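# About Drodbridge

Drodbridge tests small robot arms for faults before they go into workshops and classrooms. We are a team of five, led by Shalini Pal, and we work from a single test hall in Cosberg.

The company was set up after a failure. An arm programmed by our founders lost its height reference following a power cut and drove its tool into the bench at full speed. The guard held and no one was hurt, but the log recorded no error.
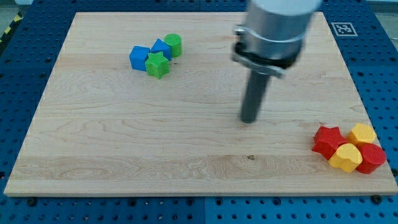
Our standard check, Stoltalik, looks for that kind of silent fault. It runs for over 40 cycles, with power removed at two points. The arm works above a maple board fitted over the pegboard table, using a plain rod with a rounded tip. Coloured blocks serve as targets – stars, cubes, cylinders and a heart among them. Any contact with the wood is logged as a failure.

Reports go to the client unedited.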